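カテゴリー:サポート > 取扱説明書 > Dimus 卓上アーム > はじめての設定

4章 小さな部品の片づけを教える(ナット編)

この章では、Dimusに小さな金属部品をつまませて、容器に移させるまでの設定をご案内します。3章でタオルやスポンジをつかむ練習を終えた方は、ずいぶん頼もしく感じておられることと思います。ただ、先にお伝えしておきますと、やわらかくて大きいものと、硬くて小さいものとでは、機械にとっての難しさがまるで違います。どうぞお茶でも用意して、のんびりした気持ちで取りかかってください。

4.1 どこまで任せられるか

「家事や作業場の雑用は、もう機械に任せられますか」というお問い合わせを、発売以来たくさんいただいています。私どもの答えは「ものによります」です。歯切れが悪くて申し訳ないのですが、これがいちばん近い言い方なのです。

床の掃除のように、同じ動きを広い面でくり返す仕事は、専用の機械がすでによく働いてくれます。いっぽう、作業台に散らばったナットを拾い、種類ごとに分けて元の引き出しに戻すという、人なら話をしながらでも済んでしまう仕事は、まだ手間がかかります。Stambergの整備工場で3月に試したときも、アームが1個を迷っているあいだに、隣の人が5個拾ってしまうという場面がありました。それでも、夕方に作業台をアームに預けて、別の用事を済ませられるのは助かる、という声もいただいています。速さを競わせるよりも、急がない仕事を少しずつ分けてあげるくらいのおつもりで使っていただくと、気持ちよく付き合えるかと思います。

4.2 準備するもの

・Dimus本体(3章の原点合わせが済んでいるもの)
・細先の指(付属品。太い指では隣の部品に当たりやすくなります)
・六角ナット 数個
・浅い容器 1つ
・乾いた布

注意:指を交換するときは、必ず主電源を切ってください。待機ランプが消えてから、20秒ほど待って作業を始めてください。

4.3 手順

1. 作業台の上を布で軽く拭き、粉や切りくずを取り除きます。古い台の傷や模様は、そのままでかまいません。

2. ナットを台の上に置きます。最初は穴を上に向けて、互いに指の幅より広く離してください。

3. 設定画面で「小物」を選び、つかむ力を「弱」にします。初期値の「中」はタオル用ですので、ナットをはじき飛ばすことがあります。

4. 「位置を確認」を押します。アームが台の上まで下り、2本の指を開いた状態で止まります。

5. 手首のカメラの映像を見て、目当てのナットが指と指のあいだにあるかどうかを確かめます。 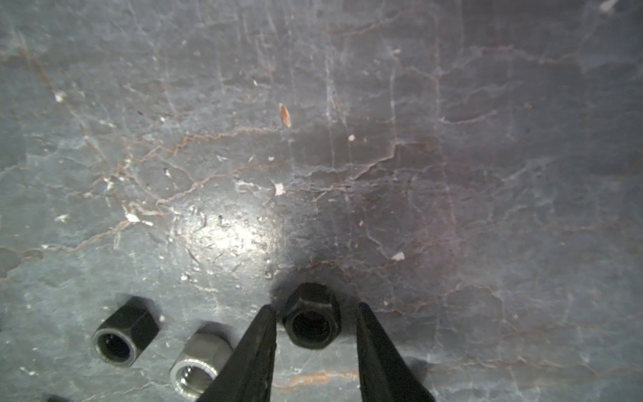 図4-1 穴が上を向いた黒いナットと、その左右の指先。左下の黒と銀色のナットは横向き。

6. ずれているときは、画面の矢印で少しずつ動かします。矢印を1回押すごとに、ほんのわずかしか動きませんので、じれったくても長押しはせず、1回ずつ様子を見てください。

7. よければ「つまむ」を押します。持ち上がったら、容器の上まで動かして「はなす」を押してください。

8. 同じ動作を14回くり返すと、画面の右上に「練習済み」と表示されます。途中で失敗した回も練習に含まれますので、やり直しは要りません。

注意:動作中は、指と台のあいだに手を入れないでください。落ちたナットを拾うときも、まず「一時停止」を押してください。

4.4 うまくいかないとき

横を向いたナットをつまめない
穴が横を向いていると、つまむ面が変わり、転がりやすくもなります。「向きを自動で判断」をオンにしたうえで、はじめは1個だけで試してください。すぐ隣に別のナットがある場合は、手で離していただくのが、いまのところ確実です。人の手を借りるのかとがっかりされるかもしれませんが、部品が寄り集まったところは、私どもの試験でもまだ苦手なままです。

黒いナットが見つからない
暗い色の台に黒い部品を置くと、影と見分けにくくなります。明るい色の紙を敷くか、照明の向きを変えてみてください。銀色のナットのほうが見つけやすいとも限らず、光の当たり方によっては縁だけが強く光り、大きさを読み違えることがあります。

台が光ってしまう
つやの少ない台でも、真上から強い灯りを当てると丸く白く光って映ることがあります。灯りを斜めにずらすか、別売のBekcombe製拡散カバーをお使いください。薄い白布を灯りとカメラのあいだに張る方法は、布が熱を持つおそれがありますので、おやめください。

色ごとに分けたい
仕分けには追加ソフト「Ông」が必要です。導入の方法は6章をご覧ください。大きさの近いナットどうしの区別はまだ間違いが多いため、組み立てに使う部品は、最後に必ずご自身の目でお確かめください。

4.5 お手入れの目安

300回つまむごとに、指先を乾いた布で拭いてください。油のついた部品を扱った日は、回数にかかわらず、その日のうちに拭いておくと滑りにくくなります。洗剤や溶剤は使わないでください。指先の角がすり減ってきたら、左右をそろえて交換します。片方だけ新しくすると、閉じたときの高さが合わず、小さなナットほど傾いてしまいます。交換後は3章に戻り、原点合わせをもう一度行ってください。

本章の内容:2024年7月1日現在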